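**Getting toy clutter off the dining table before supper?**

posted by Zulmira Arruda, 23 Sep 2024

Hello all! We moved to Trallbridge in January and our one table does everything — meals, homework, toys. By suppertime I'm worn out from clearing it. What works for you?

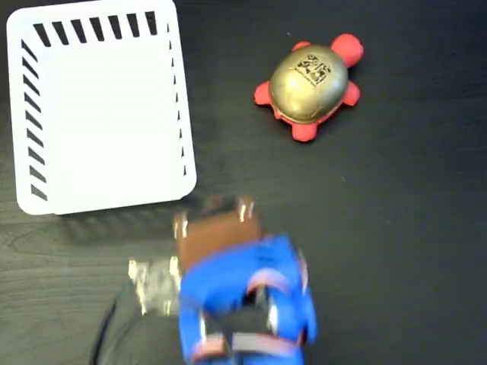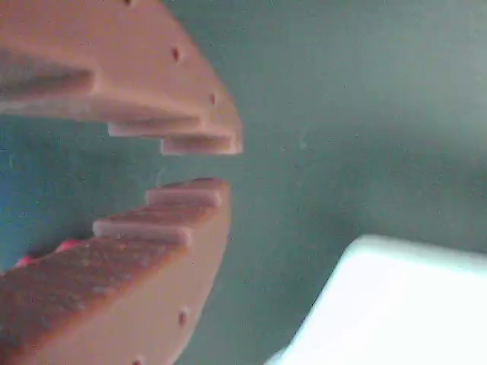
*First one: the white basket and the little turtle on the dark tabletop.*

**Quyên Âu**

Oh, I feel for you! We have two kids and the thing that saved us was one basket per child, kept on a low shelf. About ten minutes before we eat I put on a song and everything goes in, no sorting (I used to sort, and it made me so cross). Anything still in there at bedtime gets put away properly, or, well, most nights it does.

**Phelan**

get a bigger table lol. or eat at 8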